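November 17, 2022
Notebook, D. Lanz, Britwood demo bench

Scrap sorting day! Paper and cardboard bits, pink basket, both hand-held grippers. Task as written on the Kolluter sheet: take the scraps out one at a time, paper to the left, cardboard to the right, then put everything back in for the next take. I did all the demos myself today so the style should be pretty consistent (my style, for better or worse).
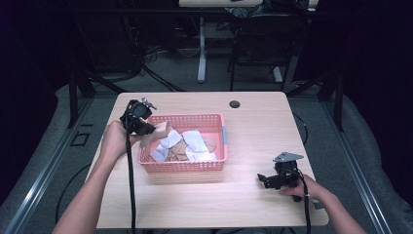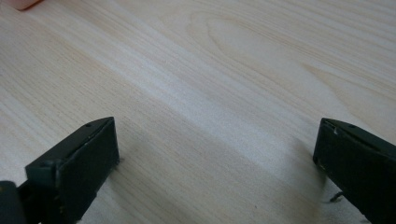
Basket bench: first one from head height with both grippers up, second one from a gripper's own camera over bare wood.

Goal was 90 takes before lunch and I got there, with 3 thrown out. Two of those were me dropping a piece of paper over the edge of the table and going after it, which I don't want in the set at all. The third was tracking. The right gripper lost its pose for a second when I turned my wrist too far over, and the path has a big ugly jump in it. I could probably patch it but I'd rather just do another one tomorrow.

Things I noticed while my hands were busy:

Paper is so much harder than cardboard. The cardboard has an edge you can go for, and the jaws close on it and up it comes. A crumpled bit of paper squashes down and slides off to the side, and then I catch myself poking at it two or three times before it lifts. I left the pokes in. Dhillon's version of this task had only clean grabs and the policy had no idea what to do after a miss, it just sort of hung there over the basket. So, pokes stay.

Slow down on the approach. I looked at the first batch on the monitor and I'm diving in way too fast, the gripper view is mostly smear until the jaws are nearly closed. From take 20-something on I counted one-two in my head above each piece and it looks much better. Might be worth cutting the earliest ones if training goes badly, but I'm not going to do it yet.

Cables. I keep dragging the left one across the table when I reach over to the far side. It never snagged the basket but it got close a couple of times, and a cable sweeping through the gripper view is one more thing for the model to get confused by. Does anyone still have the long velcro straps from the Jelex job? I'd like to run the cable up my forearm and see if that's any better.

Light on the tabletop is a bit strong. In the gripper view there's a washed-out band running diagonally across the wood, and a scrap of white paper in the wrong spot could just about disappear in it. Going to try a few takes with the lamp turned toward the curtain, and if that's no good I'll ask for a matte mat.

Numbers for the log: running total for this task is now 398 good takes, counting today's. Average take is a little long for my taste, mostly the paper again. Battery, clocks and calibration all fine this morning, recalibrated once after the break.

To do:
redo the bad tracking take
8 takes with the basket turned end-on, to see if the grab angles carry over
wipe the gripper fingers and look at the pads
rename the morning folder (I typed the task name wrong, sorry!)
first training run, hopefully before December

My right thumb is sore.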